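A morning at the Mostano public safety open house
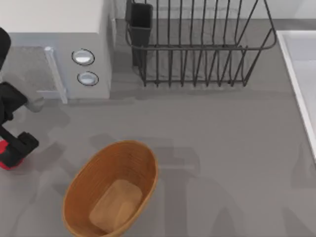
The county opened its new public safety building in Mostano to residents in June, and I went mainly to hear the session on gun storage and the school safety ordinance. Doors opened at 9 a.m. Parking is behind the building, off Kubiak Road.

Kanako Arai, who runs the county's violence prevention office, spoke first. She said her office gave out 1,282 cable locks last year and hopes to double that. She also went over the ordinance, which requires owners to lock up firearms in any home with a child under 16. It passed by one vote and is still being argued over.

The questions took up most of the hour. A man from Dorkance wanted to know how the county would enforce it without searching houses. Arai said it wouldn't – charges would only follow an incident. A teacher asked about armed guards in the two high schools. The county has no plan for them, though the school board may take it up in the fall. A petition in favor has 2,743 signatures.

After that we were shown the dispatch room through a window and the evidence counter, where owners can turn in unwanted guns. So far 433 have come in, 418 of them handguns and rifles. Appointments are made by phone.

I left at 11:30 with two free locks. The next session is in the Andico library.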